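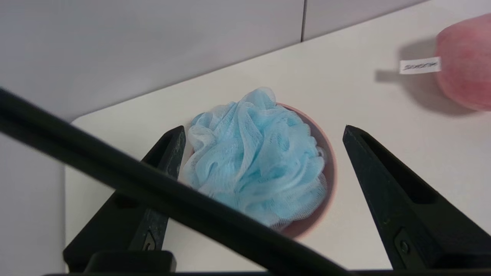
A light blue bath pouf in a shallow pink bowl.

About Clelska

Clelska supplies bath goods, small toys and desk items to gift shops, guest houses and hospital shops. We are based in Lirkavcombe, in the old seed merchant's building behind the station, and we have 17 people on the staff, most of them in the packing room.

The business was set up by Krešimir Atanasov, who had been selling soap and sponges from a market stall and kept being asked by other stallholders where he bought them. The first orders went out from his garage. Lewis Matheson joined to look after the accounts and now runs the buying side as well. They still share an office, and whoever is nearest picks up the phone.

What we sell

Our list has 3,761 lines on it at present. Bath goods are the oldest part: mesh poufs, flannels, back brushes, soap dishes, pumice. The mesh poufs sell all year and come in 18 colours, of which light blue has been the steadiest for as long as we have kept records. Each has to be shaken out before it goes on a shelf, as the netting gets flattened in the carton and a flat pouf does not sell.

Toys came later. A guest house on the coast asked for something to put on the beds in its family rooms, and we found a maker who did soft fruit with felt leaves. After that we added toy bread and cakes, then figures for windowsills and bathroom shelves. Ducks do well. We have tried frogs twice and still have a good many of them.

Desk items are the smallest section. We keep whiteboard markers, notepads and clips, mainly for customers who want to put everything on one order.

How we choose things

Samples go out on the white table upstairs, all sorts together, because that is how they end up in a small shop.
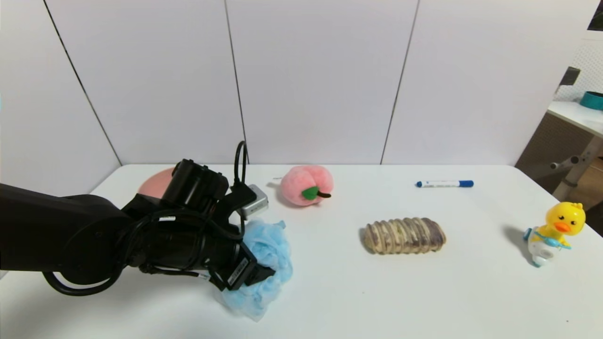 A peach next to a loaf next to a duck is a fair picture of a gift shop shelf in December. If a colour looks wrong beside everything else, we would sooner find out before the order is placed. Lewis keeps the notes. Anything with a loose stem, a weak seam or a cap that will not stay on goes back to the maker with a letter, and we ask for a second sample.

Bowls and plates are mostly bought to go with the bath range. The Guo bowls are shallow and wide, and shops use them on the counter to hold one pouf or a few soaps. The Plelteck trays do the same job where there is less room.

Ordering from us

We sell to the trade only. There is no minimum on a first order, and after that we ask for one full carton, which can be mixed. Orders received before noon are packed the same day. We can hold up to 3,000 cartons in the building, so most of the list is in stock — the exceptions are marked in the catalogue.

Breakages and short deliveries should be reported within a week. Please keep the packing slip, which has the packer's initials on it and saves a good deal of time at our end.

Visitors are welcome in the sample room by appointment. There is parking at the side of the building, and the stairs are steep, so let us know if you would like things brought down to the ground floor.

Page last updated Jan 13, 2023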